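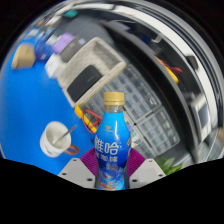 Sunday, March 18, 2018
By Odette Perrin

Ticket: Kuvico recorder drops the end of bottle episodes
Status: open, fix in testing

Good news first, everyone: I can reproduce it! Of the 23 takes I pulled from the bottle task, 20 stop early, always once both pads are on the bottle. The trainer then gets a lovely approach and a grasp with no release, so the policy learns to hold on forever.

What I tried:
- swapped the memory card, no change
- turned off the live preview, no change
- reinstalled Kuvico from the Prado share, no change
- raised the idle timeout from 2 seconds to 400, and the takes ran to the end!

So the recorder sees a still gripper and decides the take is over. Makes sense for the folding task, terrible for a slow grasp.
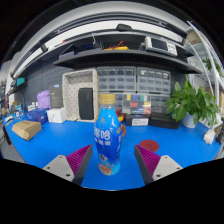 UTIDCOMBE, September — Old note from Thibault Lebrun, copied in as it has the same symptom. He had takes ending while the fingers waited on either side of the target, blamed the width sensor, and closed the ticket after recalibrating. I think he was seeing our timeout. Thibault, do you still have the raw logs? I would love to run them through the new build. 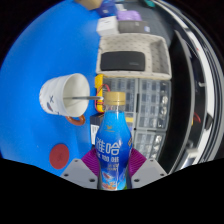

Grasp check: both pads on the bottle, mug on its side.

Kiprono Shirima asked whether the width reading goes flat during a grasp like this one. It does, beautifully flat, and that is the trigger. He has a patch that looks at camera motion as well as finger width.

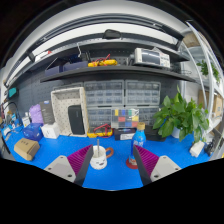 Next on my list is variety, and this is the part I'm really excited about. With the timeout sorted we can finally record the placing half of the task, and I want starts and goals all over the table. A layout with the bottle standing on the round red base and the mug off to its left is exactly the sort of goal state the current set is short on. Please keep the release and the back-away in every take, even the clumsy ones.

Rosine Rolland is merging the patch into Irkoter. Leave your timeout at 400 until she posts the build number in this ticket.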